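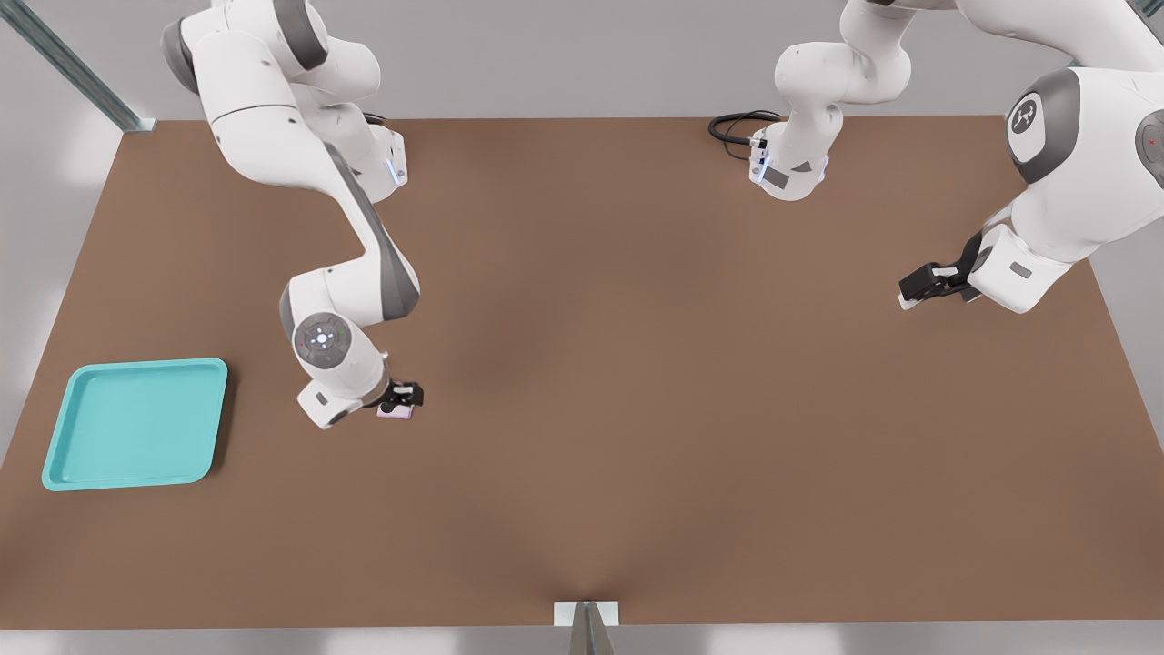

Jarrah Quinlan wrote in to say that last month's piece on standing desks was too kind, and that the whole business of "active sitting" ought to get the same treatment. Fair enough. Jarrah had paid $292 for a Velosine stool, the one with the rounded base, and wanted to know where the promised stronger back was hiding.

2 min read

I went looking for it too. Velosine's sales page says its stool "wakes up" the muscles around your spine, and the proof is a study of 146 office workers. I asked for the study and got a two-page summary. The workers used the stool for two weeks and then filled out a form asking if they felt more awake. Most said yes. There was no second group on ordinary chairs, so we have no idea what two weeks of being asked about your back does all by itself.

Menix, which sells a kneeling chair for nearly $500, didn't send me even that much. Its customer service person pointed me to the reviews. I read a lot of them. Plenty were written within days of delivery, when anybody would like to believe the money was well spent.

I'm willing to believe some people are more comfortable on these things. Comfort is a decent reason to buy a chair. What I don't buy is the jump from "I shift around more" to "my back is being fixed," and the jump usually happens somewhere between the product photo and the checkout button.

If your back hurts at work, try getting up more often for a month before you spend anything. Raise the screen if you're hunching. If the pain hangs on, see a doctor or a physical therapist.

Jarrah's stool is now for sale. Badwood's return window had closed by the time the doubts set in, so check the store's terms before you cut open the box.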